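Print this page | E-mail this page

Unit 4. Boxes, lids and handles in light panel construction

These notes go with the bench session on small lidded boxes. Read them before starting the cutting list. Joint names follow the Unit 2 glossary.

4.1 Carcass

The carcass is an open-topped box made from thin panel stock. Front and back panels run the full length; side panels fit between them. Where the panels are too thin to take a fastener in the edge, upright posts of rectangular section are glued into the corners and the panels are fixed to the posts. The post carries the load from the lid down to the floor of the box. The panel then only has to resist racking.

Orient the face grain horizontally on the front and back. Vertical grain is permitted on the sides if the cutting plan requires it, but the two sides must match. Exposed top edges are left square and sanded with a block. Do not round them before the lid has been fitted, or the bearing surface is lost.

Glue smears on the face are removed with a damp cloth while the glue is soft. Once cured they will show through any clear finish.

4.2 Lid or top board

The board is cut from white-faced sheet. Measure the carcass after assembly and cut the board to the measured size, not to the drawing. Check both diagonals. A board that is true on a carcass that is out of square will overhang at one corner, and the error is usually blamed on the board.

A notch may be cut in the front edge where contents stand high or a cable has to pass. Draw the notch with a radius at its inner corners. Square inner corners start cracks and chip the white surface layer. Cut from the show face with a fine blade, then clean the curve with a half-round file, working toward the core.

White surfaces mark easily. Cover the bench before turning the board over.

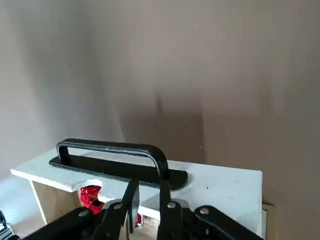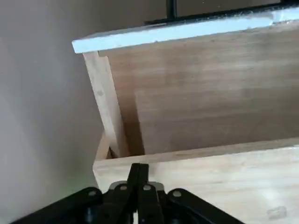
Plate 4: board with bar handle (first); plywood box, open at the top (second).

4.3 Handle

A U-shaped bar handle on a base plate is specified in place of two separate screws through the board. The plate spreads the pull over a larger area, which matters in sheet goods with a weak core. Rounded plate ends are preferred; square ends dig in when the handle is pulled at an angle.

Procedure:
Mark the center lines of the board on masking tape.
Set the plate flat on the lines and mark the holes.
Drill from the top face with a scrap block clamped beneath.
Fit the fasteners finger tight, check the alignment, then tighten evenly.

If the contents are heavy or unevenly placed, find the balance point by trial before drilling. Allow clearance for a gloved hand under the grip.

4.4 Test

Repeat the lift and lower cycle 2,000 times on the Sketent bench fixture. Inspect the plate for movement and the board for crushing around the holes. In the Nanwood series the test was continued to 3,945 cycles before the first fastener loosened; the cause was a hole drilled oversize. Record hole diameter on the sheet for every sample.

4.5 To hand in

Cutting list, measured diagonals, test sheet. Sheets are due in August with the Unit 2 corrections. Samples without a label will not be tested.

Alla Workshop Notes, Sangkhawat campus. Copying permitted for class use. | Contact | Back to top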